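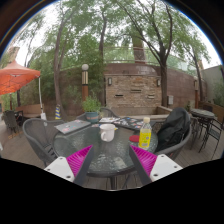 Rokeck Hand-Held Gripper
Open Day Notes and Product Overview

The Rokeck is a two-finger gripper you carry in your own hand. You squeeze, the fingers close, and the camera mounted behind them records what the fingers are doing. Later on, those recordings can be used to teach a robot arm the same job. We build it at Onovis, and at our March open day we finally got to put it into the hands of people who had never touched one.

What a day! We took the demonstration out to the patio and let visitors work at an ordinary glass table with ordinary things on it – laptops, stickers, a mug, a drink. The whole idea of the Rokeck is that it goes where the work is, and we would much rather have you try it on your own stuff than on a set of foam blocks.

Most people got the feel of it within a few tries. The younger visitors were quicker than the engineers (sorry, engineers), and a couple of them got back in line as soon as they had handed it over.
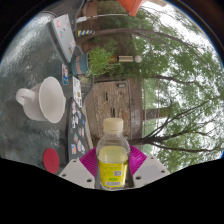

The ribbed finger pads are the part everyone wants to poke. They're soft enough to bend around whatever you pick up, so you don't have to line things up perfectly before you squeeze. Round, square, a little crooked, it mostly sorts itself out. The pads come in magenta as standard and slide off the white mounts once the screws are out. Please hang on to the screws. We pack extras, but they are small and they love a deck with gaps in it.

The camera uses a very wide lens, so a recording takes in the fingers, the table and a good deal of whatever lies beyond it. That wide view helps a lot when you turn your wrist over to reach for something at an odd angle, and we encourage people to do exactly that. Natural movement makes for better recordings than stiff, careful movement.

What visitors asked most

Can left-handers use it? Yes, the body is the same on both sides.

Does it work outdoors? Yes, in dry weather. Glass tabletops are fine too, reflections and all.

Will it fit our arm? The same fingers mount on the Femico wrist plate, and an adapter for Sowerby arms is being tested now. Write to us if you have something else and we'll take a look.

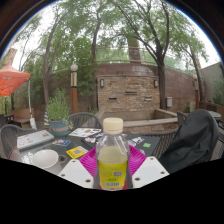 In the box

Gripper body with trigger handle
Camera and wide lens, fitted
4 ribbed finger pads (one pair fitted, one pair spare)
20 mounting screws
Hex key and carry pouch

Next open day

We're doing it again on June 2, 2019, with 18 places in each session. Bring something from your own kitchen or workbench to pick up – the stranger the better! Sessions fill from the sign-up sheet at the front desk or by email.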